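Weekend counter help wanted -- Plekberg, Marstead

We need 2 people for the coffee counter at Plekberg, starting in March. Saturdays and Sundays, early shift. Could turn into more hours over the summer, can't promise.

What you'd do: open up, coffee and tea, ring people up, wipe down, restock cups and lids. Some light baking (muffins from a mix, nothing fancy). Dishes too, everybody does dishes.

Experience is nice but not needed. Solange Meireles does the training, 3 paid shifts and then you're on the schedule. You do need to be OK with standing, and with being here on time. Bus gets in at 20 past the hour so plan for that.

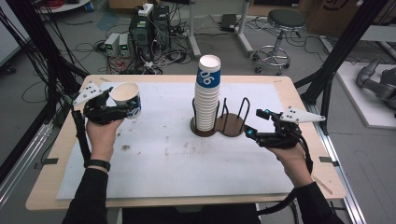 Paper cup and cup dispenser stand.

Pay is hourly, plus tips split at the end of the day. Free lunch on shift -- soup or a sandwich. Aprons are ours, shoes are yours. Closed-toe please.

To apply: stop by before 10 on a weekday and ask for Preben Mikkelsen, or leave a note at the register with your name, phone number and wich days you can work. No resume needed, a few lines is fine. Students welcome. If you applied last fall and didnt hear back, please try again, we lost some of the notes in the move.

Open till filled.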